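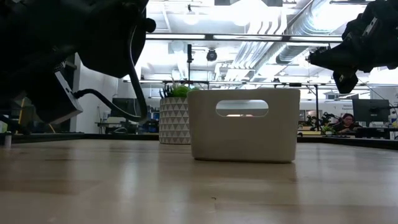 Zweiarm-Projekt im Kurs: Greifer kommen am Griffloch der Box nicht zusammen

Forum > Robotik in Schule und Studium > Hilfe gesucht

Poonam Rawat
Hallo zusammen, ich hoffe, ich bin im richtigen Unterforum gelandet. Wir machen im Wahlkurs gerade unser Semesterprojekt mit zwei Armen, und unsere Gruppe hat sich (meine Idee, ich gebs zu) die Aufgabe »Topfpflanze in die Box räumen« ausgesucht. Also: Arm eins hält die weiße Box am ovalen Griffloch fest, Arm zwei nimmt den Topf mit der Sukkulente und stellt ihn rein. Klingt total harmlos!

Arm zwei macht das inzwischen ganz ordentlich. Arm eins dagegen verfehlt das Griffloch immer wieder, mal zu hoch, mal rutscht ein Finger an der Kante ab und die Box dreht sich weg. Wir haben 368 Durchläufe von Hand vorgemacht und damit trainiert, Software ist Inix, so wie alle im Kurs. Beim Nachspielen einer einzelnen Aufnahme trifft er sauber, nur wenn das trainierte Modell selbst fährt, geht es daneben. Und morgens klappt es besser als nachmittags, was mich wahnsinnig macht.

Kalibriert haben wir zweimal. Abgabe ist Ende Oktober und ich würde ungern die Aufgabe wechseln. Brauchen wir einfach mehr Daten? Eine andere Gruppe redet von 3000 Durchläufen, aber das schaffen wir zu viert nie im Leben.

Howard Haslam
Mehr Daten. Bei uns war es damals das Gleiche. Oder eine andere Box nehmen.

Leanne Ashworth
Hi Poonam, schöne Aufgabe, wir hatten im letzten Jahr was Ähnliches mit einer Kiste und einem Ball (der Ball war eine blöde Wahl, frag nicht).

Ich würde erst mal nicht stumpf weiter aufnehmen. Dass das Nachspielen klappt und das Modell nicht, sagt dir ja schon, dass die Mechanik wohl in Ordnung ist. Mein Verdacht ist das Licht. Die Box ist hell, das Loch vorne auch, weil man da durch auf den Hintergrund guckt, und wenn eure Tischplatte spiegelt, dann sieht das je nach Tageszeit komplett anders aus. Wann habt ihr denn aufgenommen? Wenn alle 368 vormittags entstanden sind, hast du deine Antwort.

Was bei uns geholfen hat: ein mattes dunkles Tuch hinter die Box hängen, damit sich das Loch abhebt, und dann noch mal 50 bis 60 Durchläufe zu verschiedenen Uhrzeiten. Die Box dabei jedes Mal ein Stück verschieben und leicht verdrehen! Wir hatten sie am Anfang immer brav auf dieselbe Klebebandmarke gestellt, und der Arm hat prompt die Marke gelernt und die Kiste ignoriert.

Und schaut mal, ob der Topf direkt hinter der Box steht. Falls ja, zieht ihn eine Handbreit zur Seite, dann kommt Arm zwei auch nicht so knapp an der Kante vorbei.

Roland Clegg
Ich betreue selbst so einen Kurs und kann Leanne beim Licht nur recht geben. Eins noch: Fährt bei euch beim Vormachen immer dieselbe Person? Bei uns haben letztes Mal drei Leute abwechselnd gesteuert, der eine kam von oben ans Loch, die andere schräg von der Seite, und das Modell hat sich irgendwas dazwischen ausgedacht. Genau so sieht »mal zu hoch, mal abgerutscht« dann aus. Einigt euch auf eine Anfahrt und werft die Aufnahmen raus, die nicht passen, auch wenns wehtut. Wir hatten 3000 und haben am Ende mit 2855 trainiert, das lief spürbar ruhiger.

Zum Umfang: Lasst euch von der anderen Gruppe nicht verrückt machen. Für eine Box und einen Topf würde ich es erst mit ein paar hundert sauberen probieren.

Poonam Rawat
Oh je. Wir haben zu viert gesteuert, und zwar alle verschieden, und fast alles vor zwölf Uhr mittags. Danke euch!! Tuch besorge ich morgen, aussortieren machen wir dann gemeinsam in der nächsten Kursstunde. Ich melde mich, wenn die neuen Aufnahmen durch sind.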